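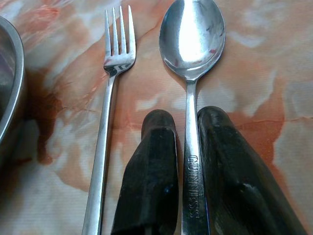 Why start with forks and spoons, a visitor to our open lab asked on Sunday, when there are so many bigger things in a house for a robot to pick up?

We love that question, and the new result from the Trosard robotics group in Kesidov is our best answer so far. Flatware is thin, shiny and close to the table. A gripper that comes down a little too far to one side pushes the handle away, and one that comes down too low presses into the tabletop. Bright spots on the metal move whenever the camera moves, so the robot's view of a spoon keeps changing even while the spoon lies still.

## Dramier learns to look twice

Our new training method is called Dramier. It lets a two-armed robot learn table setting from people who guide the arms through the job. The robot uses a wide view of the whole table to decide which piece to go for and where it belongs. As the gripper gets close, Dramier gives more and more weight to the small camera at the wrist, and the last bit of the approach is steered almost entirely by that close view.

The handover between the two views is learned from the same demonstrations as everything else – there is no fixed distance at which one camera takes over from the other. We trained the model on 200 guided demonstrations, then ran 200 test trials with pieces placed in positions it had not been given before. Dramier finished all but six of them. We're thrilled with that!
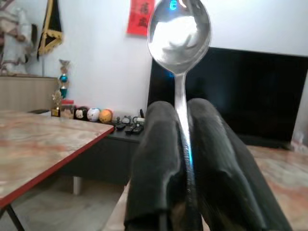
What happens once the spoon is off the table, though, asked a reader of our early draft, and does the robot know whether it has a good hold?

It has a pretty good idea. The wrist camera stays in use after the fingers close, and the model has learned to watch how the handle sits between them. If the piece starts to turn or slide, the arm slows down, and it can set the piece back down and try again. None of this was written in as a rule. The people giving the demonstrations fixed their own bad grips as they went, and we left those moments in the training data. Earlier versions trained only on clean runs gave up much more easily.

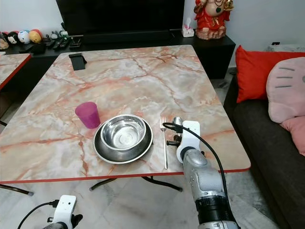 Tudor Ene

The table work was done among ordinary furniture, with a television, a sofa and cushions in view, and that was a choice we made early. A bare bench makes life easy for a vision model. A marble pattern full of orange and red veins does not, and a polished bowl throws back light from every side. I wanted the method to cope with a tabletop like that from the first day of training.

The two arms share one model. Either arm can be the one that reaches, and the other learns to keep out of the way.

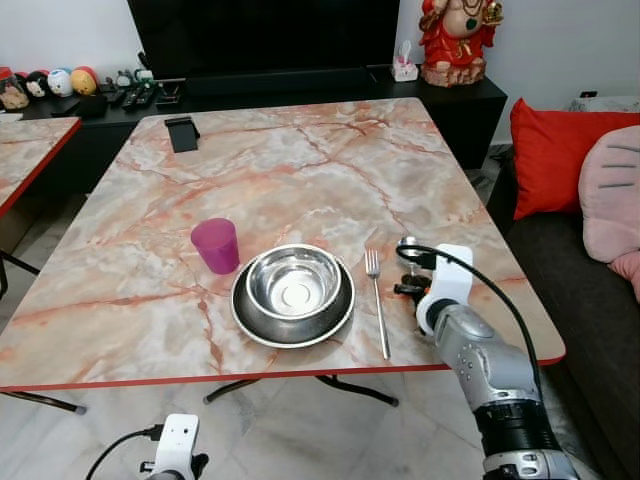
There is still plenty to do. Of the six trials that failed, most involved two pieces lying so close together that the fingers had no room to get between them. A person would nudge one aside first. We are collecting demonstrations of exactly that kind of nudge now, and we have started on knives too.

The training code and the full set of demonstrations will be released in August, together with notes on the camera setup, through the Văduva project page. Groups that want to try Dramier on a different arm or gripper are very welcome to write to us before then – we would be glad to compare results.

Press contact: Tudor Ene, Trosard, Kesidov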